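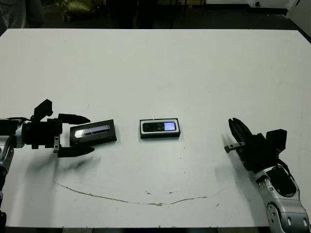
Thread on the Longo 7 update for people who keep a desktop and a laptop in sync through Pludent. I manage 42 machines at our Pruldale office and had all of them on it by the end of September. Notes follow.

1/ The installer removes the old sync agent but leaves its login item in place. At startup you get two password prompts. The second belongs to the dead agent. Cancel it, open the login items list, delete the entry, restart.

2/ Indexing starts over from zero. A home folder with 2,000 files took a few minutes. Shared folders are slower, and the progress bar stops at 99 percent while thumbnails are rebuilt. Leave it alone. Force-quitting at that point restarts the whole index.

3/ Sleep settings are reset to the default. Laptops on battery will sleep in the middle of an index and resume when the lid opens, which is fine. Desktops did not resume on four of ours until the user logged out and back in.

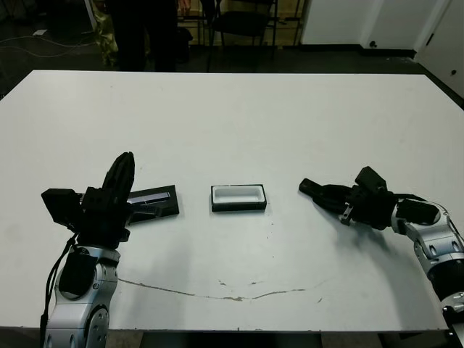
White table, two small black objects on top.

4/ File names: the old version allowed a trailing space. The new one does not, and it skips those files without a warning. Check the log for "name rejected." We had roughly 700 of them, nearly all from one scanner preset.

5/ Printing. Drivers installed through Flunavia keep working. Drivers installed by hand lost duplex until they were removed and added again. Removing the queue is not enough -- the driver file has to go too.

6/ Memory use at idle is lower than before on every machine I checked. Processor use is the same. Fan noise complaints have stopped on the older laptops, but I also moved their backups to 7 p.m., so I can't credit the update.

7/ Rollback is possible only if you kept the previous installer. The download page lists the current version alone. Save a copy before you start.

Correction to 3/: logging out is enough only for local accounts. Network accounts need a full restart.

Also asked: yes, the command-line tool still accepts the old flags. It prints a deprecation notice to the log, one line per run.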